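Jullthorpe Library Gives 84 Refurbished Computers to Local Families

Old office machines get a second life just in time for the new school year

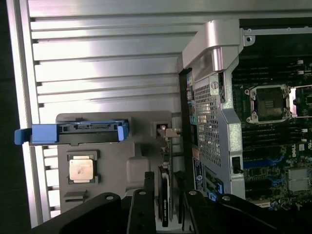 A summer of tinkering pays off

Families in Jullthorpe started picking up free desktop computers from the public library this month, and what a sight it was! The line went out the side door and past the bike racks, with everybody spaced apart and masked, and kids hopping from foot to foot while their parents signed the pickup sheet.

All 84 machines came out of offices that no longer wanted them. They were cleaned, repaired and loaded with new software by a group called the Tamuno Project, which has been fixing up electronics in town for a few years now, mostly radios and lamps until this spring. Then the schools went online, and the calls began coming in.

"We had a mother ask if we could make her son's old game console open his homework," said Zinash Belay, who runs the project. "We couldn't, but I thought, well, we know how to fix computers. Why are we fixing toasters?"

Belay put out a request for used equipment in the library newsletter. Boltent, the packaging company out on the county road, was replacing its front office computers and sent over a whole van's worth. Dentists, a real estate office and the old travel agency on Main Street chipped in too.

Nights in the basement

The work was done in the library basement through August, in small shifts with the windows propped open and a fan going. Each computer was opened up, dusted out and tested. Memory was swapped around so that every machine got enough of it, and plenty of tired power supplies had to go.

Every drive was wiped before anything else was done to it. Donors asked about that more than anything, Belay said, and the group kept a written log so each office could get a signed note saying its files were gone. Drives that wouldn't wipe properly were pulled and destroyed.

Kiros Mersha, a retired math teacher, came in to help carry boxes and ended up learning the whole job. By the end of the month he was putting in processors and showing newcomers how to line up the little corner mark before closing the latch.

"I was terrified of the first one," Mersha said. "I held my breath the whole time. By the tenth I was humming!"

He has since rebuilt his own computer at home, and his sister's, and has his eye on his neighbor's.

Money from all over town

Donated machines still need keyboards, webcams, cables and the odd new part, and that took cash. A bake sale was out of the question this year, so the project held an online auction of local goods and services instead. People bid on guitar lessons, a cord of firewood, a quilt, a month of lawn mowing and a birthday cake in any shape the winner liked (a tractor, as things went).

The auction raised $3,414, a good deal more than anyone in the group had hoped for. Most of it went to webcams, which were hard to find all summer and not cheap when they did turn up. What's left will pay for repairs through the winter.

Help with the internet, too

A computer is only so useful without a connection, and the library has been working on that side of things. Its wireless signal now reaches the whole parking lot, day and night, and the staff have moved two picnic tables under the big maple for anyone who would like to work outdoors while the weather holds.

Bevance, the apartment complex on the east side, is opening its community room as a study space for residents, by sign-up only. Families there can bring a laptop or use one of the desktops set up along the wall.

Every computer sent home comes with a printed guide in large type, covering how to plug everything in, how to join a video class and how to turn the microphone off (and back on). Belay wrote it with her teenage niece, who took out all the words she thought were silly. It is available in English and Spanish, and an Amharic version is being printed now.

Any computer that breaks down in the first 90 days can be brought back for a free repair or a swap. After that the group will still take a look, though parts may cost a little.

More machines wanted

There is a waiting list for the next round, and the Tamuno Project would love to hear from anyone with a desktop or laptop sitting in a closet. Monitors are welcome if they turn on. Printers are not needed, please, as the basement already has a small mountain of them.

Equipment can be left at the library's side entrance during open hours. Put your name and phone number on the box, and leave the power cord in with it. Families who would like a computer can sign up at the front desk or by calling the library, and no proof of income is asked for.

Evening repair shifts start up again at the end of September 2020. Beginners are very welcome, and Mersha has offered to teach anyone who is as nervous as he was.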